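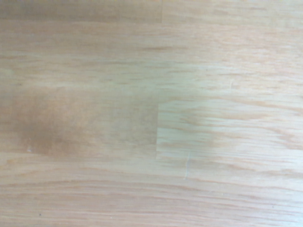
Equipment plan and data card: Bollau tabletop set

Posted in March by Marta Symonenko

This README covers two things: what is in the Bollau tabletop set, and what we plan to buy before the next round of recording. They share a file since most of the purchases come from problems we found in the data. The older budget notes from Studholm are out of date and should not be used for ordering.

## What is in the set

The set has 1,742 episodes recorded on two stations at the Bollau site. Each episode is one attempt at a short task on a flat work surface: pick up, put down, push, turn over, wipe. Video comes from a camera at the wrist, saved with joint positions and gripper opening. Failed attempts are kept and marked as failed.

Of these, 148 episodes have a gap in the joint log. The video is fine. They sit in their own folder and are left out of the default split. Use them if you only need pictures.

Some clips include stretches of bare surface, with no object and no part of the gripper in view. We did not trim them. If your loader drops frames with little change between them, it will drop many of these, so check the setting first.

## Work surfaces

The work surface is the cheapest item on the plan and the one we argued over longest. Pale wood-grain boards are easy on the eye, and most household objects stand out against them. They also pick up marks. A brown stain or a thin scratch stays in every clip recorded over it, and a model can learn to use it as a landmark.

Lukian Levchenko wants to keep marked surfaces in service and add more of them, so that no single mark means much. I wanted clean tops replaced on a schedule. The plan does some of both:

- Keep the present surfaces in use, marks included.
- Buy four loose tops in different finishes, cut to fit both stations.
- Swap tops every 20 episodes and write the top number in the session log.
- Do not sand or refinish a top partway through a task.

## Purchase list

In order of priority. If money runs short, cut from the bottom.

1. Wrist cameras, two, plus one spare. The present ones are soft at close range, and fine grain blurs when the camera comes down near the surface. Ask Drestell for a sample unit and test it at working height before ordering all three.
2. Gripper pads. Buy enough for a full year. Running out stopped both stations last time -- the delay cost more than the pads.
3. Loose tops, as above.
4. Diffuse light panels. Even light without hard shadows is what we want for the base recordings. A separate lamp for side light can wait.
5. Storage. Two drives, one kept off site at Stasiv.
6. A third arm. This is not funded and should not be counted in anyone's schedule.

## Budget

Items 1 through 5 have to fit within 3,000 euros, shipping included. The arm would be a separate request. Get written quotes for the cameras and panels. For pads and tops, a catalog price is enough.

Leave money for mounts and cables. The Studholm budget had no line for either, and both ended up being paid for out of the storage money, so that site recorded for two months with no second copy. Mounts are now part of the camera line and cables are part of the station line.

Staff time is not in the total. Fitting and calibrating a new wrist camera takes one person most of a day per station, and the station cannot record while it is being done. Plan both swaps for the same week.

## Known issues

- Camera exposure was left on automatic. Pale areas wash out in some clips.
- Surface marks were not logged in this release. Top numbers start with the next one.
- Task names changed once. The old names are mapped in `tasks_old.csv`.

## Contact

Marta Symonenko for quotes and ordering. Lukian Levchenko for file formats, splits and anything to do with the logs -- send him the episode number along with the question.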